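Recabling the wrist on the basket cell

Posted 11/20/23

The basket cell had been dropping its wrist camera since June. It never failed at home position. It failed when the arm was down over the basket, with the wrist turned, and it came back by itself a second or two later. The log shows 632 disconnects over that period, nearly all of them below the height where the fingers reach the rim.

I blamed the driver first and lost two evenings to it. Then I blamed the hub. The cable was third on the list and should have been first, given that it was the only part of the chain that moves.

The old routing tied the camera cable to the arm at three points between the wrist and the base. It looked tidy and left almost no slack at the last joint. Every wrist turn pulled on the plug. When I took the ties off, the jacket had a flat spot where the lowest one had been, and bending it there by hand dropped the picture every time.

New routing is below the camera plate and straight down, away from the arm, over the front of the table and back underneath to the computer. It's a longer run and it crosses the work area, so the pick paths have to stay clear of it. In return the wrist can turn through its working range without loading the plug.

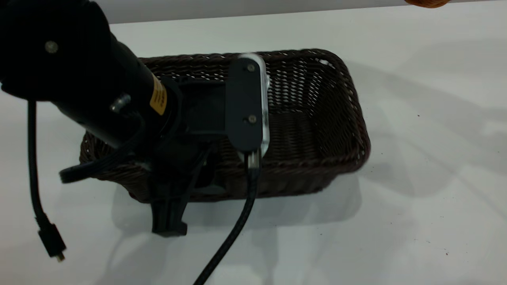
Why not run the cable through a proper drag chain? A drag chain wants to bend in one plane, and this wrist turns in three, so the chain would need a swivel at each end and would weigh more than the camera it serves.

Order of work, for the next time I have to do this:

Park the arm over the basket, fingers down, and cut power to the gripper. Leave the controller on so the joints hold.

Loosen the two screws on the face of the plate but don't take them out. The lower one is tight against the housing and a long driver goes in at an angle. Use a short one.

Seat the plug, tighten top screw, then bottom. If the bottom goes first the plate sits slightly crooked and the camera calibration is off by enough to matter.

Turn the wrist by jog control to both ends of its range at slow speed and watch the cable. It should hang in an open curve at all times. If it goes straight anywhere, add slack and repeat.

Calibrate again. I use the Medurero board and take 4 poses more than the manual asks for, mostly out near the corners. The result was within half a pixel of the June calibration, which I take to mean the plate went back where it was.

The gripper wiring was left alone. Those are the thin wires that run down beside the finger, and they have never given trouble. They do need enough of a loop to follow the finger open and shut, so I check that the loop is still there before closing up.

Finger height also needed a new value. I had been running the approach with a clearance set for the old Wedine tray, which has a lower wall than the wicker. With the basket, the fingers came down on the front rim on two occasions and the controller stopped on force. I moved the approach point toward the front, raised the transit height and wrote the new numbers into the cell file. The basket gives a little when touched, which hides small errors, so I tested the height at a crawl.

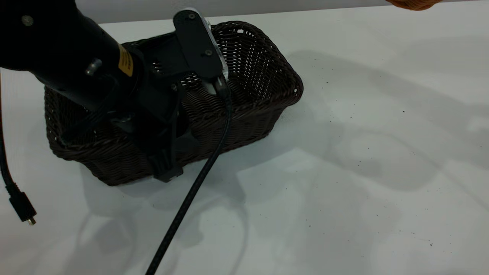
Shuk-fan Kan wrote back after I sent her the notes and thinks I stopped too early. Her view is that a free-hanging cable will fail at the plug within a year however much slack it has, and that the load should be taken by a clamp on the plate itself, a few centimeters from the connector. She uses a Dameo clamp with a rubber insert on her own arm and checks it whenever she changes fingers.

I think she has a point about the plug. A clamp would need a third hole in the plate, and I don't want to drill it while it's on the arm. The spare plate is still at Steiner with the rest of the order. When it arrives I'll drill that one on the bench, fit the clamp and swap the whole plate in one go.

For the record, the current state after the work: 793 cycles run, no camera disconnects, one stop on force during the height test, which was expected. Cable slack gets checked with the finger pads from now on. The old cable is in the scrap box with a knot in it so I don't pick it up again by mistake.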